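**4/14/21** — The Zullar Public Library District will expand its computer reuse program to all nine branches beginning in September, following a vote by the district board to renew the program's funding for another year.

Under the program, area employers and residents donate desktop computers they no longer need. Donated machines are checked, cleared of personal data and assigned to households that do not have a computer at home. Equipment that cannot be returned to use is sent to a licensed recycler in Mamon.

The district has placed 73 computers with families since the program opened at the Kiss Street branch. Demand rose sharply during the past school year, when many students were asked to complete assignments from home, and the waiting list was closed to new names over the winter. It will reopen when the expanded service begins.

The board also approved a grant of $2,000 for keyboards, cables and monitors, which are donated less often than the computers themselves. Households will continue to pay a fee of $20 for each machine. The fee is waived for families enrolled in the school meal program.

Donations are accepted at the Kiss Street and Grorby branches during regular hours. Donors are asked to remove discs and memory cards beforehand and to bring the power cord if it is available. Printers, televisions and laptops with damaged batteries cannot be accepted at this time — a list of other drop-off sites is posted at each branch.

Application forms for the reopened waiting list will be available at any service desk and may be returned by mail.

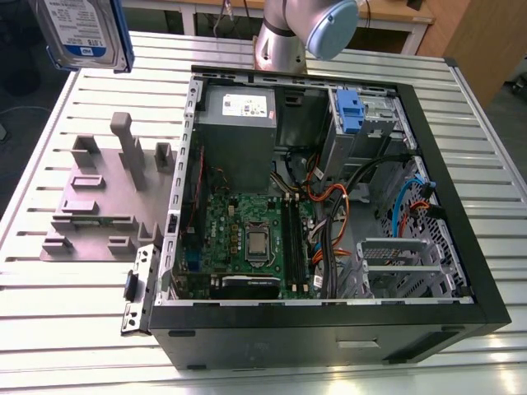
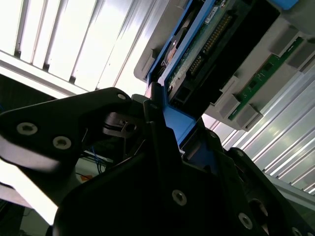

*First photo: a desktop computer with its side panel removed. Second photo: an electronic unit in a blue plastic carrier.*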